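Quick one this month, running behind on everything, sorry.

Spring swap is on! Mar 4, 2022, doors at the Umali hall, side entrance (front one sticks). Bring seeds, cuttings, divided perennials, whatever is taking over your yard. Label it please. Last year we had 32 mystery pots and three of them were definately mint.

Soup from Erlinda Bañez again. Bring your own bowl.

Tomatoes - Rhea Galang is starting 320 seedlings under lights, mostly paste types plus a yellow cherry she got from a cousin in Landia. Ready in May. Put your name down early, limit of 2 trays per household. Pay when you pick up, cash is easiest.

Wandau plots: the hoses are back on but go easy, the far tap drips. Lilibeth Ignacio has the new gate code, text her, don't put it in the group chat. Plot fees were due last month, you know who you are.

Also looking for - a wheelbarrow that holds air, bricks, old window screens for drying beans. And somebody with a truck for the compost run. Marites Navarro did it the last two times and her back has had enough.

Slugs already. Beer traps work ok, copper tape didn't do a thing for me. If you have a better idea send it in and I'll print it next time.

More when theres more.
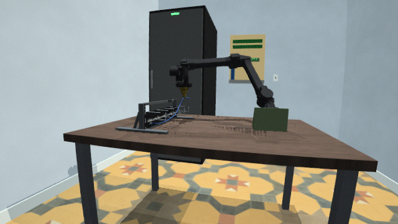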